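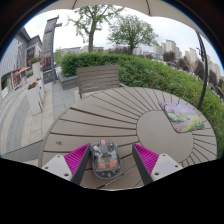

*Clear-shelled mouse on the outdoor table*

# Measuring sleep current with a multimeter and two resistors

If you've built a battery-powered sensor node and the batteries keep dying early, this is the most satisfying afternoon you can spend on it. You don't need a fancy source meter. A cheap multimeter, a breadboard and a couple of resistors will get you a number you can trust, and once you have the number you can start chasing it down (that's the fun part!).

I'm using a Tivivham temperature node, but any 3.3 V microcontroller board with a sleep mode will behave much the same way.

## What you need

- Multimeter with a 200 mV DC range
- 1 kΩ resistor, 1% tolerance
- 1 Ω resistor, 1%, rated for at least a quarter of a watt
- 100 µF electrolytic capacitor, low leakage if you have one
- Slide switch or jumper wire
- Breadboard and a few leads
- The board, programmed with firmware that sleeps on a timer

## Why not use the current range?

You can, and for a quick look it's fine. The trouble is burden voltage. On the microamp range many meters put a fairly large resistance in series with your circuit. Asleep, the board won't notice. Then it wakes up, asks for tens of milliamps, the voltage at its supply pin collapses and it resets. It boots, draws a pile of current, resets again, and you sit there watching a number that means nothing. I lost a whole evening to this on my first board.

With your own shunt resistor you know exactly how much resistance is in there, and you can short it out whenever the board is awake.

## Wiring the sleep shunt

1. Disconnect the battery. Take off the USB cable and the programmer too, because both can quietly feed power in through the data pins.
2. Put the 1 kΩ resistor between battery positive and the board's supply input.
3. Wire the switch across the resistor. Closed means the resistor is bypassed, open means current flows through it.
4. Fit the 100 µF capacitor across the board's supply and ground, on the board side of the shunt. Check the polarity.
5. Clip the meter leads across the resistor and select the 200 mV range.

The maths is lovely. One millivolt across 1 kΩ is one microamp, so you read the display directly.

## Taking the reading

Close the switch, reconnect the battery and let the board boot. Wait for it to finish whatever it does on startup and drop into sleep. If you've got a debug LED, have it turn off as the last thing before sleeping so you know when you're there.

Now open the switch. The reading will wander for a bit while the capacitor settles — with 1 kΩ and 100 µF the time constant is a tenth of a second, but electrolytics take a while to stop soaking up charge, so give it longer than the arithmetic suggests. Write down the steady value, then close the switch again before the next wake-up.

My board settled at 12.4 mV, so 12.4 µA. Some of that is capacitor leakage. To find out how much, pull the board's supply wire off, leave the capacitor connected, and read again. If it's a decent chunk of your total, subtract it or try a different capacitor.

If you forget the switch and the board wakes with the shunt in circuit, you won't hurt anything. It'll brown out and restart. Close the switch and start over.

## Measuring the awake current

Swap the 1 kΩ for the 1 Ω resistor, and leave the switch open this time. One millivolt is now one milliamp.

A multimeter is slow, so a short burst won't register properly. The easy trick is a test build of the firmware that stays awake with the radio on and never sleeps. Mine read 75 mV, which is 75 mA. If you own an oscilloscope, by all means use it on the real firmware and you'll see every little stage of the wake-up, it's gorgeous. For a battery estimate the steady figure is good enough, and it tends to err on the pessimistic side.

You also need the time spent awake. Toggle a spare pin high on wake and low before sleep, and time it with a logic analyser or a second board. Mine is up for two seconds, every 5 minutes.

## Working out battery life

Average current is the awake share plus the sleep current:

```
awake share = 75 mA × 2 s / 300 s = 0.5 mA
sleep = 0.0124 mA
average = 0.5124 mA

2,000 mAh / 0.5124 mA = 3,903 hours
```

That comes to a bit over five months. Real cells won't hand over their full rated capacity, especially in the cold, so knock some off. A node I put out at Plukdale in April taught me to be generous about that.

Look at the proportions, though. Sleep is a tiny sliver of the total! I'd been fussing over microamps when halving the awake time would have nearly doubled the battery life. Doing the sum before you start optimising saves a lot of effort.

## If your sleep current is too high

Hundreds of microamps, or even a milliamp or two, usually comes from one of these:

- **Power LED.** Desolder it or lift one end of its resistor.
- **Voltage regulator.** Check the quiescent current in the datasheet. The older style of regulator can draw more than everything else on the board. I swapped mine for a Prirno part and the difference was huge.
- **Floating inputs.** Set unused pins to a defined state before sleeping. A pin drifting around mid-supply wastes current and makes the reading jump when you wave your hand near it.
- **Pull-ups held low.** A 10 kΩ pull-up to 3.3 V with its pin driven low costs you 330 µA.
- **Sensors left on.** Send the sensor its own sleep command, or power it from a GPIO pin if it draws little enough.
- **USB-serial chip.** On some boards it's powered all the time. Look for a jumper you can cut.

Change one thing, measure, write it down, then change the next. I keep a column in my notebook for this, and watching it shrink is weirdly addictive.

## Credits

The bypass switch idea came from Adebayo Akpan, and Radymyr Palamarchuk spotted that my original capacitor was leaking more than the microcontroller was using. The same setup works on the Horobets soil probe — just move the shunt to the battery side of its protection board.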